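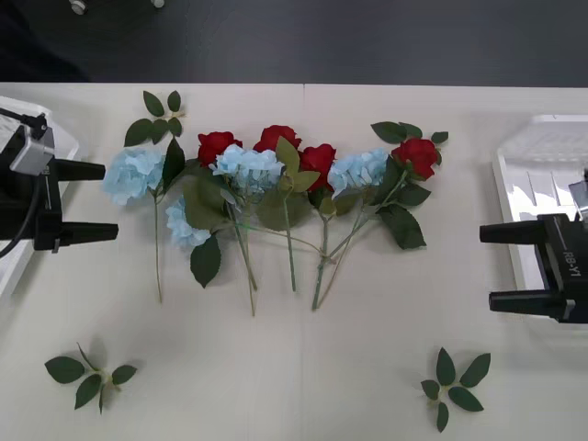 What do you all do about fading on silk flowers that sit near a window? Keep them out of direct sun and swap them around every few months, that's my whole method, and I'd like to hear if anyone has a better one.

Posted by equintanilla, 26/01/2025

I ask because my sister gave me a can of Trulix UV spray and swears by it. I have my doubts. The can says it's good for 300 days. Tested how? By whom?

molotthorpe_5
I used it on a porch wreath in May. Blues went gray by fall anyway. Save your money.

poirier434
Disagree. Mine sat in a south window for two summers and the reds look fine. You have to do two thin coats and let it dry overnight. Most people soak it once and then complain.

molotthorpe_5
I did two coats. Did you have an unsprayed one next to it? If not, you don't know it was the spray.

poirier434
No, but I have eyes.

equintanilla
That's sort of my point – there's never one to compare against. So I'm going to spray half of what I've got and leave the rest alone.

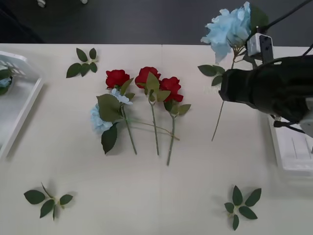
Same window for all of them, and I'll check again in May. Blue is what I'd watch, it always seems to go first at my place.

farnach2000
Blue going first depends on the dye. Cheap red goes pink just as quick.

molotthorpe_5
Put tape on the sprayed stems or you'll forget which is which.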